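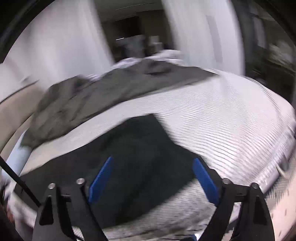

Charcoal and gray-olive, on white.

Five days on foot, and I want to go back already

May 31, 2023

Search this blog Type and hit enter

I've been home long enough to have done the laundry and bored everyone at work, so now it's your turn. We walked from Butgate to Amissah! The whole thing, with all our stuff on our backs, and I loved it so much that I've already been looking at maps for the next one.

Some background for new readers. Last November my friend Adjoa Acheampong sent me a link to an old cattle road that somebody had marked up as a walking route. It starts behind the train station in Butgate, goes up over a long ridge called the Skutitz, and comes down the other side into a market town with a river and (very important) a bakery. Neither of us had ever walked more than a day at a time. I said yes before I'd read to the bottom of the page, and then spent the winter going up and down the hill behind my apartment with bags of rice in my backpack.

Getting there was half the fun. It's 386 miles by train with two changes, and I'd forgotten how much I like a long train ride. You get on with a sandwich and a book, you never open the book, and you look at other people's backyards for most of a day. Adjoa slept. I saw a heron, a lot of trampolines, and a man on a ladder painting a barn a really wonderful yellow.

The first day is easy and I'd tell anyone to do it even if they never do the rest. The path follows a canal, then cuts through orchards, and it's so flat that we kept thinking we'd missed a turn. We ate lunch on a wall. We got to the guesthouse by three and didn't know what to do with ourselves, so we walked back out without our bags and did another loop around the village.

Day two is where you pay for that. The climb up to the Skutitz starts right outside the door and it doesn't let up until the top, which the sign puts at 2,116 feet. I know that's nothing to mountain people. To me it was enormous! I stopped at every gate and pretended to look at the view, and then there really was a view, so I could stop pretending. There's a stone bench at the top with a name cut in it that we couldn't read. We drank the last of the coffee there, and a woman coming the other way told us to look for skylarks, and then we heard them the whole afternoon.

A few people have asked me about packing, so let me get into that. I took way less than I ever have, and I still took too much. Everything I own for walking is some kind of dark gray or muddy green, partly from taste and partly because those colors forgive you. You can sit on a wet log in charcoal and still go out to dinner. Adjoa is the opposite and brought a red sweater, which looked great in every photo and had a tide line of mud across the front by the second night.

What I'd bring again: one warm layer, one rain layer, two shirts, two pairs of good wool socks plus a third pair that never goes near a boot. A thin long-sleeved thing to sleep in. Tape for your heels, and put it on before anything hurts. A plastic tub with a lid for leftovers – we used ours every single day.

What I'd leave: the second pair of pants, the little pillow, the big towel, the paperback. I carried that paperback over a ridge and read four pages of it.
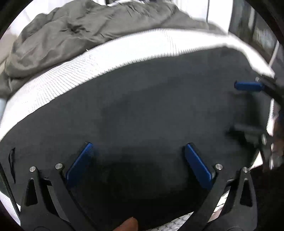
Roll your clothes or fold them, I don't think it matters, but do put them in the same order every time. By the third morning I could pack in the dark with my eyes half shut and know my socks were down the left side. That felt like a superpower. Getting it all out on the bed the night before helps too, especially if you're like me and you get talked into "just one more layer" by your own nerves.

Anyway, day three. Rain from breakfast on, and I had the best time. I can't fully explain it. The path runs along the top through heather and you can't see much past your own feet, and we sang, badly, and talked about everything from her sister's wedding to whether soup counts as a drink. We came down into Dronov soaked and the café was open. Raed Farah runs it with his uncle, and he took one look at us and moved a table closer to the stove. Lentil soup, flat bread with onions, tea with way too much sugar. He wouldn't let us leave until our gloves were dry, and he drew us a shortcut on the back of a receipt that cut out a mile of road. If you go to Dronov, go there, and get the onion bread.

Dronov is a bigger place than I'd expected from the map. The board by the church says 1,972 people live there, and I think most of them were at the school that evening for a concert. We wandered in at the back. A brass band, then a very small girl on a very large accordion, then a choir doing songs everybody but us knew by heart. The man next to us, Mawuli Dankwa, whispered what each one was about. Mostly sheep, he said, and one about a broken promise and then more sheep.

Day four was woods, and my left knee starting to complain on the downhill parts. I borrowed one of Adjoa's poles and changed my mind about poles completely. I used to think they were silly. I'm buying a pair this week. There was wild garlic all through the trees and the smell followed us for hours, and we had cheese and a whole cucumber for lunch, sitting on our jackets.

Then the last day, down along the river into Amissah, with the sun out and our wet things pinned to our bags like flags. I got kind of quiet. I wasn't sad exactly, I just didn't want to stop putting one foot in front of the other. The bakery closes at two. We got there at one-thirty and ate plum cake on the steps with our boots off!

For anyone thinking of doing it: the guesthouses are small, so call ahead. The water tap on the ridge works but it's hidden behind the sheep pens. Trains home from Amissah only run in the morning, so you'll need the extra night, and you'll want it.

Adjoa is pushing for the coast next time. I'd like to do this same road again in the other direction and go up the steep side – ask me again once the knee has settled down. If you've walked any of it, or you have a coast path you love, leave me a comment, I read them all.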